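Ilier 双手操作套件（病房环境版）
供应商：Runudau
类别：人形机器人末端执行与示教
供货状态：接受预订，首批截止日期为12月20日

产品概述

Ilier 是一套面向人形机器人的双手操作套件，由左右多指手、腕部转接组件、头部视觉单元和 Minja 示教软件组成。病房环境版在标准版的基础上增加了针对床体、推车、吊装设备的任务模板，适用于医疗设备厂商的可用性测试、护理类机器人的算法研发以及院校实训室教学。

本套件不是医疗器械，不得用于接触患者的操作，也不得在有患者在场的房间内通电运行。下文所列的全部任务均以设备和物品为操作对象。

套件可装于自带双臂的人形整机。已完成适配的整机清单由 Flindmont 维护，询价时可索取。未列入清单的机型需另行确认腕部法兰、供电电压和总线协议，确认周期视对方提供的图纸是否完整而定。

任务模板一：床尾作业

床尾作业模板覆盖以下动作：正对床尾定位、双手抓握床尾板、沿床体纵轴推拉、取放床面上的小件物品。头部视觉单元的安装角度按俯视床面设定，双手与床尾板须同时处于视野内，否则 Minja 不允许进入抓握阶段。

床尾板的抓握点由用户在示教界面上标定。带开孔的床尾板以开孔上沿为参考线，无开孔的以板顶边缘为参考线。弧形板面建议每侧标定两个点，软件据此计算手掌的偏转角。手指在接近阶段保持张开，进入接触阶段后由腕部力传感信号触发闭合。

床面小件的抓取难度主要来自柔性物体。盘绕的细线缆、软包装小袋在起皱的床单上轮廓不稳定，识别置信度低于用户设定的阈值时，系统停在预抓取位姿并请求人工确认。该阈值出厂为中档，不建议在采集训练数据时调低。

地面条件需要单独检查。床边的推车脚轮、电源线和其他移动设备会占用机器人的站位，模板本身不做整机路径规划，站位的可达性由整机控制器负责。

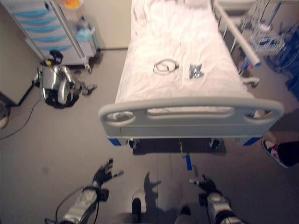 任务模板二：高位机构作业

高位机构作业模板用于操作安装在头顶面板上的拉杆、旋钮和悬臂。与床尾作业相比，主要差别有三项：手臂长时间上举，肩部和肘部的热负荷较高；目标位于视线上方，头部视觉单元需要上仰；强光源可能在墙面投下手和手臂的影子，干扰基于轮廓的分割。

针对第三项，Minja 提供阴影抑制选项。启用后，分割结果须与深度信息一致才会进入候选列表。代价是刷新率下降，对缓慢移动的目标影响不大，对摆动的悬挂件则可能出现跟踪滞后。墙面为浅色且无纹理时，建议始终启用。

旋钮类目标采用单臂作业，另一只手保持待命位姿，手指张开，掌心朝向可自定义。待命手不参与受力，但其碰撞检测保持有效。目标为金属拉杆末端的塑料旋钮时，应先标定旋钮中心，再标定拉杆的允许摆动范围；顺序颠倒时软件会给出提示，但不会阻止保存。

主要参数

单手额定持续抓握力：80 N
腕部转接线缆长度：3 m
单臂作业时末端可用行程：130 cm
建议保养间隔：累计运行100小时
手指关节：背侧加装金属护板，指尖为可更换件
控制方式：遥操作示教、轨迹回放、外部程序调用
日志内容：关节位置、腕部力、视觉单元时间戳、急停事件

额定抓握力在室温下测得，测量对象为刚性圆柱。柔性物体和表面光滑的包装不适用该数值。末端可用行程取决于整机臂展，表中数值对应 Runudau 的参考整机。

安装与走线

腕部组件以角形支架固定在前臂末端，紧固件随箱提供。转接线缆沿手臂外侧布置，经肘部时须留出弯曲余量，余量以手臂完全屈曲时线缆不受拉为准。上举作业时余量应重新检查，在自然下垂姿态下看似足够的线缆，举过头顶后可能绷紧或形成过大的线环。

过大的线环是高位作业中常见的停机原因。线环挂住拉杆或悬臂后，腕部力信号会出现与抓握无关的突变，系统按异常接触处理并停止运动。安装指南第二部分给出了肘部和腕部的推荐固定点，用户自行改动后应重新执行空载检查。

空载检查的步骤如下：
1. 整机固定或由支架承重，急停按钮置于操作员可触及处。
2. 在 Minja 中选择“空载检查”，左右手分别执行张开、闭合和逐指动作。
3. 手臂依次移动到下垂、前伸、上举三个位姿，观察线缆在各关节处的状态。
4. 查看日志中的腕部力曲线，空载状态下不应出现阶跃。
5. 保存检查结果。未保存时，任务模板处于锁定状态。

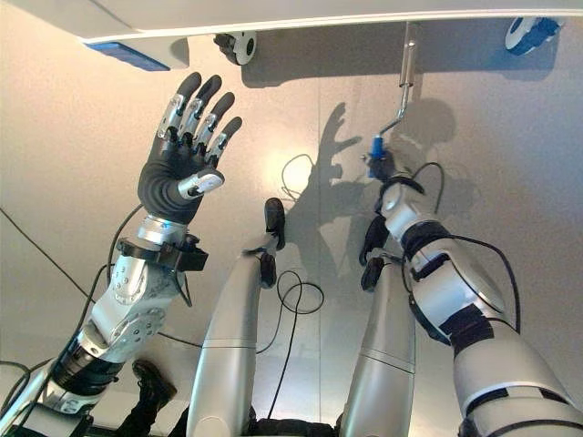 Musyoka Makori 的试用意见：高位模板能用，但文档对走线的要求写得太靠后。我们先做了标定，后来才发现上举时肘部余量不够，重新固定线缆之后，腕部零点有偏移，标定只好重做。建议把空载检查放到标定之前，并且由软件强制执行顺序。另外，阴影抑制打开以后，旋钮的候选框稳定了许多，摆动时确实会慢半拍。床尾模板的问题少一些，两侧抓握点标定得不对称时，推床方向会偏，界面上应当把偏差角直接显示出来。

Runudau 回复：标定与空载检查的先后关系将在下一版 Minja 中改为强制顺序，现有用户可免费升级。偏差角目前只写入日志，字段名见软件手册附录，界面显示已列入开发计划，暂无发布日期。重新走线后零点偏移属于正常现象，执行一次腕部归零即可，无需重做旋钮中心的标定，前提是支架未拆卸。

供货范围

标准供货包括左右多指手各一只、腕部转接组件一套、头部视觉单元一台、转接线缆、紧固件、备用指尖一组、Minja 单机授权以及纸质安装指南。整机、床体、推车和吊装设备不在供货范围内。

可选项目：
备用线缆组
备用指尖（按组订购）
现场安装与空载检查
操作员培训，在 Flindmont 的实训室或用户现场进行
Minja 多机授权

保养与保修

达到保养间隔后，Minja 会在启动界面提示，提示不影响运行。保养内容包括检查指背护板的紧固件、清洁关节缝隙、检查线缆护套有无磨损，并对腕部力传感执行归零。清洁时使用微湿的无绒布，不得喷洒消毒液，不得浸泡。手部不具备防水等级。

指尖、线缆护套属于消耗件，不在保修范围内。由线缆缠绕、超额负载或自行改装支架造成的损坏按维修计价。返修前请导出日志并随货附上，缺少日志的返修件需要先做整手检测，检测费用另计。

订购说明

价格按整机型号和可选项目报出，不含运输和关税。询价时请提供整机型号、腕部法兰图纸、供电参数以及计划使用的任务模板。需要高位机构作业模板的用户，请一并注明目标机构的离地高度和最大操作力，超出参考整机可达范围的，由 Flindmont 另行评估后报价。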